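**July 2023 — goals model, notes before the new season**

Picking this up again after letting it sit since April, so I'm writing more than I need to, mostly so that whoever opens the folder next doesn't have to guess what I was thinking. The short version is that the over/under 2.5 numbers for second legs still come out too high, and I think I finally know where to look.

The match file has 486 two-legged ties in it now. I went back through the Zata export and threw away the duplicates (same tie entered under both the home and away club, which drove me up the wall for an entire evening), and what's left looks clean. Extra time is stripped out of the totals, as it should be for this market. If you find one where it isn't, please fix it in the raw file and leave me a note!

Now the interesting bit. I'd been treating every second leg as the same kind of game, and of course they aren't. A side that is three up from the first leg plays a very different ninety minutes from one that's level, and a level tie after a goalless first leg is different again — both managers seem happy to wait and see, at least until the hour mark. So I split the ties by first-leg margin and refit the Derell version with that as an input. The error dropped nicely for the level ties and hardly moved for the lopsided ones. 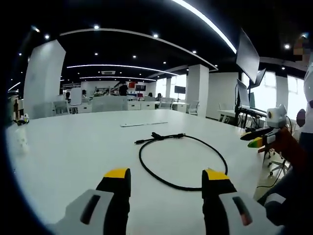 I'm a little wary of that result, much as I'd like to believe it. The goalless group only has 30 ties in it, and 11 of those finished with three goals or more, so a couple of odd nights could swing the whole thing. I tried borrowing some strength from the 1-1 ties and the fit got calmer, but I can't tell yet if it got better.

The other thing I keep circling back to is rotation. Stotach rates a starting eleven well enough when the usual names are in it, but it goes to pieces with five or six changes, and those are just the games where the price tends to look generous. Tzanetos handles that better, I think, though it's slow and it wants the lineups an hour ahead, when half the value has gone.

To do, in whatever order I get to it:

- rerun the level ties with a 14 match form window (the shorter one jumps around too much)
- check whether away goals years should be dropped or just flagged
- Tzanetos against Stotach on heavily rotated sides only
- rename the columns, they're a mess and it's my fault

Old settings are still in the April folder, don't overwrite them please.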